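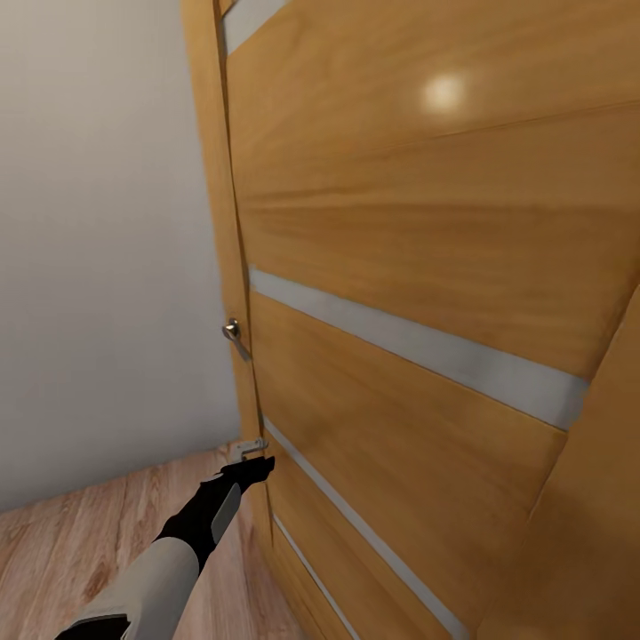
Why would anyone teach a robot to open a door when a doorstop costs less than lunch? A regular reader of the Watkins build log asks this every few months, in slightly different words, and so it gets to go first. The short reply is that the doorstop is a fine product and we have one. The longer reply is the rest of this page.

What is Watkins?

Watkins is a one-armed door opener on wheels, built on evenings and weekends at the Zultton shared workshop. It has a gray forearm, a black gripper and a base that used to be a tool cart. Its job, when finished, is to get through an ordinary interior door while carrying something on its back. Its job at present is to sit under a dust sheet while its simulated twin does the learning.

Why are you practicing in simulation?

A simulated door doesn't need new hinge screws. We began on the real one, and by the end of the first month the workshop had asked us, politely and in writing, to stop. In Nevano (our name for the simulator setup, after the folder it happened to be saved in) the arm can yank on a door for 3000 attempts overnight and the neighbors sleep through it.

Why does the simulated door look nicer than yours?

Because it's free. The model came in a pack of interior doors, and the honey-colored one with the silver strips was the first that loaded without an error. Our real door is painted, chipped and has a dartboard on the back. The shine turned out to be useful, though – a glossy surface throws a bright spot that confuses the vision code, and we would sooner find that out at a desk.

The handle is halfway up. Why does the gripper go for the floor?

Reaching low is one of the start positions. We have 300 of them, and a good share put the gripper down near the small metal fitting at the bottom of the door. An early version of Watkins had decided that anything silver was a handle. It would approach whichever piece of metal was closest with total confidence, like a man pushing a door marked pull. Starting it low forces it to sort out what's hardware and what's a handle before it commits to anything.

Has it learned the difference?

Mostly. In the last batch of 800 runs it ended up on the lever in 563. The rest is split between the low fitting, the door frame and a category the log calls "other," which we have stopped opening after dinner.

What does the gripper do once it gets to the lever?

It closes, waits for the fingers to stall, then rotates the wrist until the lever stops moving. After that the base backs up in an arc. The arc is where the trouble lives. Too tight and the fingers slip off, too wide and the arm tries to take the handle home with it.

Can I use a different door?

Yes. Swap the model, then set the hinge side, the hinge friction and the lever travel in the door settings file. Don't skip the friction. The default is close to zero, and a robot trained on it will treat your real door as a wall. Round knobs aren't supported. We tried one in May and would like to be excused from discussing it.

What do I need to run this at home?

A desktop computer with a decent graphics card, a lot of disk space and a room you don't mind being warm. You don't need the arm. Plenty of people run Nevano without any hardware at all and seem happier than we are.

If you do want the arm, the parts list is on the Flestau page. Flestau is the gripper design, kept separate so it can be bolted to other things. Print the finger pads in something soft. Hard ones polish the lever beautifully and grip nothing.

Is it safe around people?

The real one runs at low speed with a stop button on a long cable, and one of us holds the button. Keep children and pets out of the room, and your own fingers away from the hinge side. The simulated one has harmed only our weekends.

When will the real Watkins go through a real door?

When the simulated one manages the lever from every start position, and when the workshop agrees to lend us a door again. The second of these may take longer.

Can I buy one?

No. You can buy a doorstop.

Page last updated Jan 25, 2020. Questions that aren't covered go in the comments under the build log, where they're read on Sundays.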